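Home | Film | Television | Stage | Interviews | Subscribe

The second voice: how Wim Declercq matches dialogue to a moving mouth

30/08/2024

Wim Declercq has a speaking part in almost 50 productions and has been seen in two of them. He is a dubbing actor. His trade is the replacement of another performer's lines in a second language, timed so that the viewer accepts the new words as coming from the face on the screen.

The series that brought him steady work was Flindum, a coastal police drama in which he dubbed the harbour inspector through every episode. He has since voiced the lead in Bangash, a family drama set in a shipping firm, and is now recording the English version of Flarileck, due next year.

Declercq trained as a stage actor and entered dubbing at the age of 26, when a touring contract ended early. His first session was for a crowd scene. Five actors stood in a half circle and produced market noise for most of a morning, with instructions to avoid any word that could be picked out. He was paid for the half day and asked back the same week to read a doctor with three lines.

The working unit of dubbing is the loop, a short section of dialogue, usually between four and twelve seconds long. The actor hears the original through one side of the headphones, watches the section once or twice, and then records against it. The script carries marks for breaths, pauses, turned heads and lines spoken off screen. A turned head is useful to the adapter, who can then fit a longer sentence than the mouth would permit.

Lip closure is the strictest requirement. The sounds p, b and m bring the lips together, and a viewer notices if the lips close on a vowel. The adapter places such sounds first and builds the sentence outward from them. Open vowels come next. Consonants made inside the mouth, such as t, k and n, can be moved fairly freely.

"If the closures are right, you can be quite loose with the rest," Declercq says. "If they are wrong, a good performance will not save the line. People hear it as bad acting."

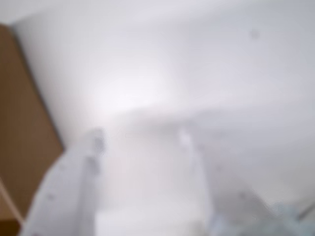 The Bangash sessions took place at Brimari, a studio with two recording rooms and a separate suite for mixing. A normal day there runs to 90 loops for a principal actor. Declercq prefers to record his scenes in story order, although the schedule seldom allows it. Shouted scenes are placed at the end of the day, and a session in which the character shouts throughout is split across two days to protect the voice.

Most actors now record alone. When Declercq started, the two sides of a conversation were commonly read together at a pair of microphones, and he regards the older method as better for comedy. Separate recording has practical advantages. One actor can repeat a line without holding up another, and each voice sits on its own track, which gives the mixer control over distance and room tone. The cost is that the second actor has to answer a line that may have been recorded a fortnight earlier, or may not yet exist.

On Flindum this caused a known fault. In the fourth episode the inspector questions a witness in a parked car. Declercq had recorded his side at normal speaking level. The witness was later played in a near whisper, following the original closely, and the two did not match. The director called Declercq back in to record 16 loops again. He considers it the best scene in the series, in either language.

Microphone distance is set by the shot. A close view of a face is recorded at a hand's width or a little more, and a wide shot from further back, with the actor turned slightly aside. Physical effort is performed in place. Declercq runs on the spot from the knees down, keeping his shoes off the floor mat's edge, and wears cotton for sessions because synthetic jackets are audible.

He does not study the biography of the performer he is dubbing and has met only one of them, briefly, at a festival dinner. He does watch earlier films with the sound off. The purpose is to learn how the person breathes before speaking, a habit that tends to stay fixed from role to role and can be heard at the front of most lines.

Credit remains a sore point. Dubbing casts are normally listed after the technical credits, on a card that many viewers never reach. Bangash placed its English cast directly after the original one, at the request of the adapter, and Flarileck will do the same.

Recording on Flarileck resumes in August with the last two episodes. Declercq plays a retired surveyor who says very little and chews constantly. The adapter has asked for an extra day.

Reader comments (3)

tollgate_k: I watched Flindum twice, once in each language, and the car scene is the one I remember. Had no idea it was redone.

Maureen P: Could you list the rest of the Bangash cast? The daughter's voice is very familiar and it is driving me up the wall.

oldreel: Agree about comedy. You can tell when two people were never in the same room. The timing is correct but it isn't funny.

We use cookies to remember your settings and measure visits to this site. Accept all | Manage choices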